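Starngate Badminton Club
Minutes of the equipment meeting, March 27, 2024

Present: Shu-fen Lu (chair), Chun-hung Yip, Pao-chu Yip, Kjell Torvik, Szu-yu Liu (minutes)
Apologies: none received

1. Minutes of the last meeting
Accepted with one correction. The hall key was returned by Pao-chu, not by Chun-hung.

2. Shuttlecocks, stock and buying
Chun-hung reported on the stock. We have 32 full tubes in the cupboard, and also many single shuttlecocks which are without a tube. The last order from Sarwood did cost 2,072 crowns with delivery. The meeting found this price acceptable, but asked Chun-hung to request a new offer from Bustos before the summer. The feather ones shall be kept for matches and the evening group. For the beginners we continue with nylon.

3. Sorting of the used shuttlecocks
This point took the most time. At present the used shuttlecocks are put back together with the good ones, and players complain that they must try several before they find one that flies straight. It was agreed that each used shuttlecock is laid on its side on the table and looked at before it goes in a bin. Feathers with a broken shaft mean that it goes to practice use. A loose cork means that it is thrown away. Small damage on the feather tips is allowed.

The bins shall be the plain white plastic ones with a handle slot at each end. They are easy to carry when the table is put away. 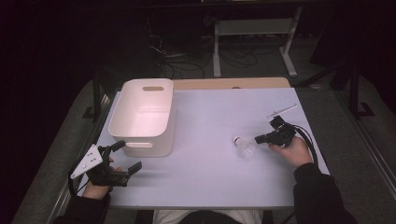 Shuttlecock on its side on the table

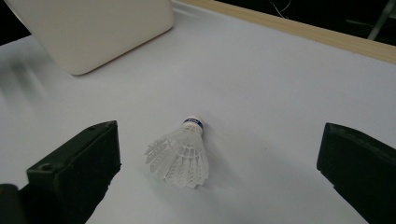
Kjell Torvik did not agree that the tips are so unimportant. In his experience a shuttlecock with worn tips begins to wobble after few rallies, and he would prefer to put these directly to practice use also. He added that feathers become dry in our cupboard during the winter, and that this does more harm than the playing. He asked if the tubes could be stored in the changing room, where the air is more humid.

Shu-fen answered that the changing room cannot be locked. After discussion it was decided to keep the rule about the tips as it is until the next meeting, and to move 6 tubes to the small store beside the showers as a trial. Kjell keeps the key.

4. Nets
The net on court 5 is repaired with cord. Pao-chu thinks it will hold for this season. A new net from Zurska is to be considered in the next budget.

5. Other matters
Szu-yu asked that the table is wiped after the sorting, as small pieces of feather stay on it. Agreed.

To do
Chun-hung: offer from Bustos
Kjell: tubes to the small store
Pao-chu: labels for the bins, "match", "practice"
Szu-yu: send these minutes to all members

The date of the next meeting will be sent by e-mail.

Minutes written by Szu-yu Liu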